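Search this site Search

The Floor Under the Old Arcade: Stone, Wear and Cleaning in a Small Shopping Passage
Second-year project report, Building Materials
Su-chen Chiang

1. Background

The Skavden arcade is a covered passage with shops on both sides and a flat roof that has been patched many times. It was built in two stages. The older half has its first stone floor and the newer half was laid in terrazzo. I chose it for my project as I pass through it on the way to college and had noticed that the two halves do not age in the same way.

The project had 2 aims. The first was to find out which parts of the floor had worn most. The second was to compare the cleaning methods used by the shops, which each look after the strip in front of their own door.

2. Method

I drew a plan of the passage and divided it into 40 squares. Each square was given a wear score from 0 to 5, where 0 means the polish looks even and 5 means the surface is dull and rough to the touch. I scored every square twice, once in the morning and once in the afternoon, because the low sun from the east entrance makes scratches look worse than they are. Where the scores did not agree I went back at midday and used that one.

I also asked the shopkeepers to fill in a short sheet about what they clean with and how often. Most did so. The shoe repair shop, Kiss, filled in theirs on the spot and added a note about grit from the car park, which turned out to be useful.

3. Wear

The worst squares were at the east entrance and in front of the bakery. The entrance has no mat well, so grit comes straight in from the car park. People queue at the bakery and turn on their feet while they wait. I had not thought of this before I started, but turning seems to do more harm than walking straight through.

The middle of the passage scored low, mostly 1. The squares along the walls scored 0 apart from those by the Jurora window, where a metal display stand has been dragged in and out every day and has left two curved scratches.

The terrazzo did better than the stone. This was expected, as terrazzo has hard chips set close together, while a veined stone can lose material along its veins — small pits form there first and then hold dirt.

4. Cleaning

The answers fell into two groups. One group uses a neutral floor cleaner and a flat mop. The other uses whatever is under the sink, and in two cases this was a bathroom cleaner sold for removing limescale. Acid cleaners should not be used on marble. They react with the calcite and leave a dull mark that no amount of mopping will take away. The two strips cleaned in this way had scores of 4 and 5, although one of them is also in front of the bakery, so the cause cannot be separated from the queue.

Dried splashes of paint and filler are a different problem. They sit on top of the stone and can usually be lifted with a plastic scraper and warm water. A metal blade is quicker but scratches the polish. On a dark floor pale marks are easy to find, but they can also be mistaken for the veins, and I wrongly counted veins as damage on my first visit.

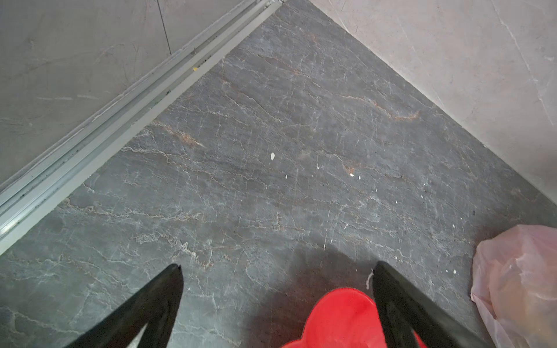
Figure 1. Dark grey marble with fine pale veins, some rust-orange veining and small white flecks on the surface.

5. Limits of the work

A score given by eye is not a measurement. I asked to borrow the Hesix gloss meter from the college store but it was away for repair until May, after my visits were finished. With gloss readings I could have shown whether the dull squares are really losing polish or are just dirty. I also have no record of the floor when new.

6. Recommendations

A mat well at the east entrance would help most. Until there is money for one, a heavy loose mat could be put down in the mornings and taken up at closing time. All the shops should use the same neutral cleaner, bought together if possible. The Jurora stand needs rubber feet — the present ones are bare metal.

My wear plan and the blank cleaning sheet are in the appendix. The full project mark was 51 out of 60, with marks lost for the missing gloss readings.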